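Category: Cell Setup and Maintenance > End Effectors > Hand-held Tools

Thread: Pad replacement interval and re-zeroing, Clarlow two-finger tool

**hnogueira**
Our group at Mikar maintains one Clarlow hand-held gripper and the small tabletop cell that goes with it. The current work instruction calls for the finger pads to be replaced every 315 operating hours and for the opening to be re-zeroed at the same time. In March we replaced a set at that interval and the ridges showed very little wear. I would appreciate members' views on whether the interval may be extended, and on the order in which the pads and the zero should be done.
Regards,
Heloísa Nogueira

**r_yusof_fledness**
Thank you for raising this. At Fledness we retain the fixed interval. Ridge height is a poor indicator on its own, as the adhesive behind the pad tends to let go at the lower corner first. Our technicians press each corner with a thumb at the start of the shift and record the result on the maintenance sheet. As to order, the pads are fitted first and the zero is taken afterwards. A zero taken on the old pads should be discarded.
Rohani Yusof

**sinaga_s**
I must respectfully disagree with the fixed interval. We inspect every 35 hours and replace on condition, and our last set remained in service well past the figure quoted. The greater fault in most cells, in my experience, is base plate screws that have been tightened unevenly. If one finger is canted, the ridges wear along one side and the pad is blamed for it. Could the original poster supply a view taken from the tool, with both fingers visible?

**hnogueira**
Certainly. The view is from our usual table on the upper level.

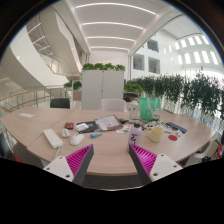

Both fingers with magenta pads fitted, tool held at the table edge.

The colour of the pads was chosen by our supplier, Becerra, and we have had no cause to change it. The screws are tightened in two passes, left finger first.

**sinaga_s**
Thank you. At that opening the two fingers look to mirror one another, although I would not judge cant from a single view. Please close the tool on a flat gauge and check for light between the ridges.

**siwoo_seok**
I would add a remark on the table. With bottles, cables and papers behind the fingers, it is difficult to judge the pad edge by eye. Our practice is to clear the surface and lay down a plain grey mat before any zero is taken.

**r_yusof_fledness**
I do not share that view. The zero is a mechanical measurement and the background has no bearing upon it. A mat is reasonable for the visual check only.

**siwoo_seok**
That is a fair distinction. I had the visual check in mind.

**hnogueira**
I am obliged to you all. We will keep the replacement interval for the present, add the corner check, and do the gauge test this afternoon. Afiq Yusof will revise the work instruction and I will post the gauge readings in this thread.

Contact the moderators | Copyright remains with individual posters | Back to top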